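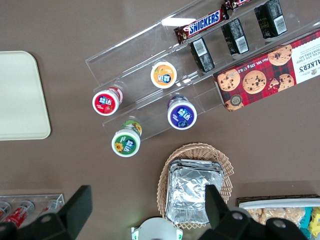 3.2 Visitor survey and spending at garden kiosks

Visitors were surveyed at two public gardens, Gurton and Zurstead, which share a ticketing system but differ in layout. Gurton has a single entrance with the kiosk beside it. At Zurstead the kiosk stands at the far end of the perennial borders – a walk of 700 metres from the gate. Questionnaires were handed out at the exit, and 1353 were returned. Of these, 118 were set aside as incomplete and are not included in the analysis.

Respondents gave their home postcode, length of stay, party size and total spending on food, plants and souvenirs. Length of stay was recorded in half-hour bands. Season pass holders were coded separately, as earlier work in the region (Kekana and Vogler) found that they stay for less time and seldom buy a meal.

Figure 4 plots mean spending per party against length of stay. At Zurstead the curve is flat for short visits and rises once the stay is long enough to reach the kiosk. Gurton shows no such step. The difference remained when party size was controlled for, although it was weaker for visitors who came by coach.

Figure 4. Mean kiosk spending per party by length of stay, Gurton and Zurstead. Season pass holders excluded.

Colour coding of garden maps was not tested and is left to later work.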